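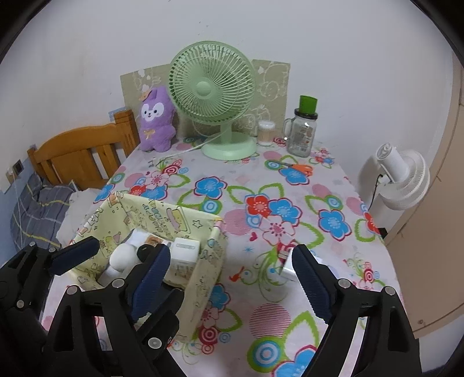
*Tabletop set-up with the storage box at left, viewed from the camera on the hand-held gripper.*

# Brarna Pad Comparison – Hand-held Gripper Recordings

This repository holds the recordings and grasp labels from the Brarna comparison of finger pads for hand-held grippers. The work was carried out by Brandgate between March and June. It was intended to establish whether a change of pad material alters the outcome of short household picks when the operator, the tool and the camera stay the same.

The release contains 1,531 clips. Each clip covers a single attempt, from the approach to the release of the object or the end of the attempt.

## Pads compared

| Label | Pad | Notes |
|---|---|---|
| `sowa` | Sowa ribbed pad | Fitted by default |
| `skokach` | Skokach smooth pad | Thinner; wider opening at rest |

The pad label is stored with each clip and should be read from `clips.csv`. Users are advised against inferring it from the video, as the ribs are hard to make out in fast movement.

## Recording conditions

Recordings were made in furnished rooms, on tables already in use. Patterned cloths, open boxes and everyday items were left in place. Operators were asked to work at normal speed and to keep any failed attempt in the record.

Objects fall into 6 groups: plugs and chargers, lidded containers, small boxes, soft toys, hand tools, and rounded items. Chargers were included in every session. Their flat, smooth sides gave the clearest difference between the two pads in early trials, and the prongs limit where the fingers may close.
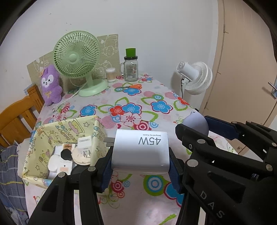 Photograph: Rafia Tanoli / Brandgate

## Camera and calibration

The camera is mounted on the gripper and uses a wide lens. Darkening at the corners is expected and has not been corrected. Lens parameters are given per session in `calib/`. The mount was checked at the start of each session and again after every 50 attempts. Where the second check differed from the first, the session was recorded again in full.

## Files

- `clips/` – video, one file per attempt
- `clips.csv` – clip name, session, pad, object group, outcome
- `calib/` – lens and mount parameters
- `checks/` – 100 clips labelled a second time by a separate reader

## Outcome labels

`held` means that the object was lifted clear of the surface and released on purpose. `slipped` means that it left the fingers before release. `missed` means that the fingers closed without taking hold. Attempts in which another object was disturbed carry the additional flag `contact`, whatever the outcome.

The two readers disagreed most often between `slipped` and `missed` for small objects inside boxes, where one finger tends to hide the point of contact. These labels should be treated with care.

## Known limits

- All operators were right-handed.
- Pad wear was not measured. The Sowa pads were replaced once, in May; the Skokach pads were not replaced.
- Finger force was not recorded. The data cannot support claims about grip strength.
- The sessions do not share a fixed object list – comparisons should be made within a session wherever possible.

## Use and contact

The data may be used for research and teaching. Printed text on packaging and household goods remains legible in many clips, and redistribution of single stills should take this into account.

Corrections to labels should be submitted through the issue tracker, quoting the clip name. They are reviewed each Monday by Rafia Tanoli, who maintains this repository.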